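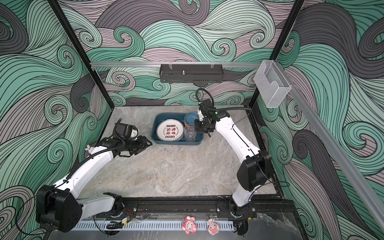

About Whitelaw

Whitelaw is an independent evening school of bookkeeping and office practice for working adults. The school was founded by Hywel Rowlands and Sekar Ginting, who began with a single course in payroll and 20 students. Enrollment now stands at 322 across the certificate and diploma programs.

Classes begin at 6 p.m. and are limited to 20 students each. The certificate in bookkeeping takes 2 terms to complete. Students may transfer credit from earlier study with the approval of the Director of Studies, Nghĩa Phan.

The school employs 41 teaching and office staff. Most instructors continue to work in accounting or business administration while teaching. Herman Nair leads the diploma program, and Hakim Govindasamy is responsible for admissions and student records.

Tuition may be paid by the term or in monthly installments. The Billora Fund, established by former students, covers up to 41 percent of tuition for applicants who qualify. Applications to the fund close in June.

Prospective students are welcome to attend one class before enrolling. Requests should be made to the admissions office.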